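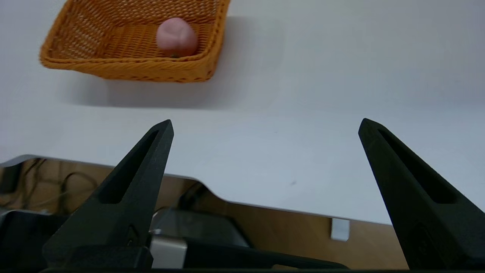 News from the Hetton cell

The small picking cell at Hetton came back to daily work on 28th February, after its 72-hour service. Many readers asked what we do with it during these stops, so I write it down for once, also for the colleagues at Mumine, who will receive the same arm later in the year.

The service falls due every 3,000 cycles. One cycle means the arm goes down, closes the fingers on a fruit, lifts it, and puts it in or takes it out of the basket. We still use a peach for the test, because it marks easily and shows at once if the closing force is set too high.

First we look at the fingers. They are the black pointed pair with the long slot, and we take them off one after the other, never both together, so that left and right are not exchanged. I made this mistake in my first winter here and lost an afternoon with it. The tips are cleaned with a dry cloth. If you feel a step with your fingernail near the point, the finger is worn and must be changed. This time the left one was changed and the right one stayed.

Then comes the opening width. With the fingers fully open we measure the distance between the tips with a caliper, three times, and write down the middle value. The Gilchrist controller remembers the old zero position even after a finger is changed, so please set it again by hand before the first movement. The menu for this is a bit hidden - it is under "Tool", not under "Calibration".

The wrist camera is the part which takes the longest. Both fingers must be visible in its picture when they are open, and the basket must be found by the program wherever we put it on the table. We moved the basket to 14 positions and let the arm come above it each time. At two positions near the far side the program was slow to find the rim, and Nazma Amarasinghe corrected the exposure. After this we repeated all of them without trouble.

Cables remain our weak point. They have to follow the arm through its full turn, and a loop which hangs too low will sooner or later be pulled. Please check them by eye each morning before you release the stop button. New clips are ordered from Wultent and should arrive within two weeks.

The log book is in the drawer under the controller. If you hear a clicking noise when the fingers close, stop the cell and write down the cycle number before you call me.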